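Patcombe Home Forum > Cleaning and Laundry > Rags: wash or toss?

pipedream_14
Posted Tuesday, November 5, 2019

OK so we moved our little craft studio into the new room in October and I'm finally setting up some kind of system for the cleaning cloths. It's a plain room, concrete-gray floor, white walls, pipes running along up near the ceiling. No sink, no washer. The nearest sink is down the hall.

Right now we use plain white cotton cloths for everything and they just sort of end up wherever. I've been bringing them home every weekend and doing a hot load, but my husband is getting pretty tired of studio rags in our washer. Do I keep washing them, or give up and buy paper towels?

grunagirl
Wash them! I have 14 of the Gruna ones and they've been going for 4 years. Paper towels are a racket. Get a lidded bucket, throw them in there, done.

Josphat M.
Not a lidded bucket, please. I did that and after a weekend the smell was something else. Damp cotton needs air. A mesh basket is way better, or a hook on the wall if you have one.

grunagirl
Mine never smelled, but I wring them out first. Do people not wring them out??

pipedream_14
We do have a mesh one, the small black wastebasket kind, but it's the trash at the moment.
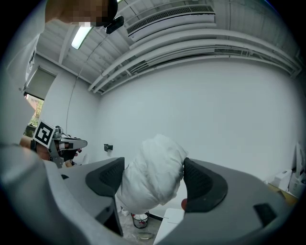

One of the white cloths, with the basket on the floor under it

So I guess I could get a second basket the same size? I'm a little worried that two of them side by side means half the rags go out with the garbage. There's a wooden shelf along the wall too, but it's stacked up with boxes and bags and I don't want to get into that before the holidays.

Ankica Milošević
Two baskets that look alike is asking for trouble, I'd get the rag one in a different color. I also see a window with a shade. Is there room for a little rack over on that side? I dry mine on a folding Vidmar rack and they're usually fine by the next morning.

vern_in_the_shed
Going to disagree with everybody. For craft stuff I toss. Once a rag has glue or paint in it you don't want it in the machine with your pillowcases. I cut up old T-shirts, use them once or twice and out they go. Costs me zero.

grunagirl
Vern, you can rinse out glue if you get to it right away.

vern_in_the_shed
You can. I don't.

Josphat M.
He's right about oily stuff though – anything with linseed or stain on it, lay it flat outside to dry, don't wad it up in any basket. It can heat up by itself and catch fire.

pipedream_14
Good to know! We're only water-based, mostly wiping tables. I'm going to try 7 cloths a week and a blue basket, and I'll look at the rack. Does anybody know if Guver still makes the narrow one?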